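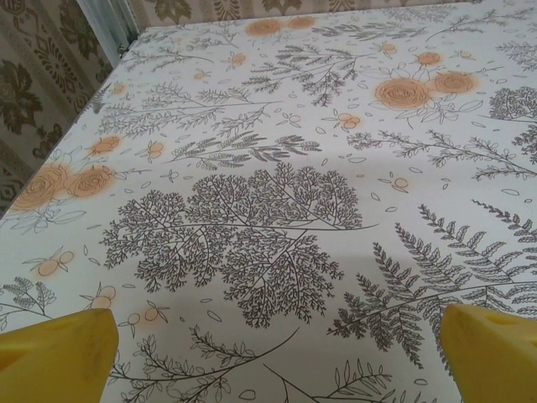

3.2 What people put on the table, and why they kept it

I went into the interviews wanting to talk about meals. Who cooks, who sits where, who gets up first. That was the plan I'd written up for the ethics application, anyway, and for the first few households in Mostlow I stuck to it pretty faithfully. Then Begoña Zabala, who was doing the second round of visits with me, pointed out that our transcripts kept wandering off to the cloth. People would be halfway through telling us about Sunday lunch and they'd stop to smooth out a crease, and off we'd go for ten minutes on where the thing was bought and whose turn it was to wash it.

So I changed the question sheet (the revised one is dated 02/08/2019) and asked about tablecloths straight out. We ended up with 17 households across Mostlow and Grelstead, and I'm still a bit startled by how much they had to say.

Figure 1. A printed cloth: fine grey-brown botanical line work on white, with roses and berries in soft orange-peach.

Florals like the one in Figure 1 came up again and again, and I should own up to a bias. I grew up with plain cloths and I'd always filed the flowery ones under 'nan's house'. Quite a few participants did the same filing, but they meant it fondly. One woman in Grelstead told me a plain cloth made her feel like she was waiting to be served at a wedding, whereas a busy print felt like somebody lived there. Another said she wouldn't buy a floral for herself in a fit but would never throw one out either. I've gone back to that remark a lot. It sits awkwardly with the older writing on domestic taste, where choosing is treated as the main event and keeping hardly gets a mention.

Keeping was nearly everything in our interviews. Only a handful of people could tell us about picking a cloth in a shop, but almost all of them could tell us about deciding not to get rid of one. Lesego Adams coded the transcripts separately from me, and she came up with the label 'staying power' for these passages, which I've pinched. Under it she put mending, dyeing, cutting down a long cloth to fit a smaller flat, and my favourite, turning a cloth so the stain ends up under the fruit bowl. (I do this now. It works a treat.)

Prints have a practical side too, and the participants were quite frank about it. A dense pattern hides things. Tea, gravy, felt pen, the pale ring from a hot dish – all of it gets lost among the stems and leaves in a way it never would on plain linen. Several parents brought this up before we'd even sat down. One dad in Mostlow reckoned he'd spent nine years with small children at the table and the cloth had copped every bit of it, and he flatly refused to let us see the underside.

Colour was harder to get people talking about, which surprised me. I'd expected strong opinions. Mostly we got words like 'soft' or 'not too loud', and when I pushed, people looked at me as though I'd asked for the colour of the ceiling. Demetrio Lozano, reading an early draft of this section, thought I was pushing too hard and that a cloth which doesn't get in the way of the food is doing its job. He may well be right. I've left the colour material in the appendix for anyone who wants to have a go at it.

Two households didn't fit any of this. Both used wipe-clean covers and thought the whole conversation was a bit daft, and I enjoyed those visits enormously. They wiped the table, put the kettle on and asked when we were going to get to the meals. In one of them, though, there was a folded cloth in the bottom drawer that came out once a year in September for a birthday, and I got its full history on the doorstep as I was leaving, with the recorder already switched off. I wrote it up from memory in the car and read it back to her by phone the next day, and she corrected me on two points, both to do with the hem.

I take up the drawer cloths properly in 3.3, along with the question of who inherits them.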